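Workshop Notes: C-Clamps, Small Hardware and the Bench Cover
Posted by Kojo Gyamfi, March 2018
Filed under: Bench and storage

A C-clamp has very few parts and most of them are neglected. The notes below cover cleaning, lubrication and bench storage for clamps in the 2 to 6 inch range. Larger bar clamps are handled differently and have their own page.

Cleaning the screw

Run the screw out as far as it will go without removing the swivel pad. Brush the threads with a stiff nylon brush, working along the groove and not across it. Dried wood glue will not brush out. Pick it loose with a scriber or a sharpened dowel, then wipe with a rag dampened with mineral spirits. Do not use a wire wheel on a plated screw. It takes off the plating, and rust starts in the thread roots.

Check the swivel pad while the screw is out. It should tilt freely in all directions and stay on. A pad that has seized will walk across the work as the screw is tightened and leave a crescent mark. One drop of light oil at the ball joint, left overnight, frees most of them.

Lubrication

Dry lubricant is preferred for woodworking. Paste wax or graphite is adequate. Oil on the screw collects dust and ends up on bare wood, where it shows under finish. For metalwork, a thin film of grease is acceptable. Turn the screw through its full travel twice and wipe off the excess.

Working on a covered bench

Printed vinyl or plastic sheet makes a good surface for cleaning and sorting. It wipes down in one pass and dropped washers do not roll into the grain. Two cautions apply. A clamp set down on its screw end will dent a soft sheet, so lay it flat. Solvent should be kept off printed areas – test a corner first.
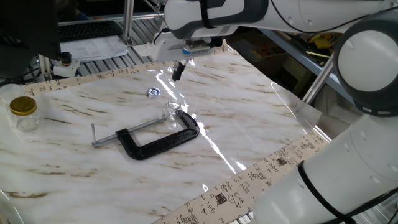 Edges are the first place a cover fails. Once one lifts, grit gets underneath and the sheet no longer sits flat. Clean the underside and the bench top, let both dry, and press the edge back down with double-sided tape. Trim any corner that has taken a permanent curl. Glossy sheet also throws glare under an overhead lamp, and small bright hardware is hard to see against it. Move the lamp to one side.

Small parts

Glass jars with metal lids are suitable for washers and nuts. Sort by hole size, not outside diameter. Keep one clear cup on the bench for parts in use and empty it back into the jars when the job is done. Dede Kyei, who ran the Endetby tool room before me, wrote the size on the lid and again on the jar, and I have kept to that. Lids get swapped.

Storage

Hang clamps by the frame with the screw closed to within half an inch. A fully tightened clamp stored for months can bind at the pad. The rail at Endetby is a length of steel angle with around 5 inches between hooks, enough for a hand to get in.

Retire any clamp with a bent screw or a sprung frame. Neither straightens reliably.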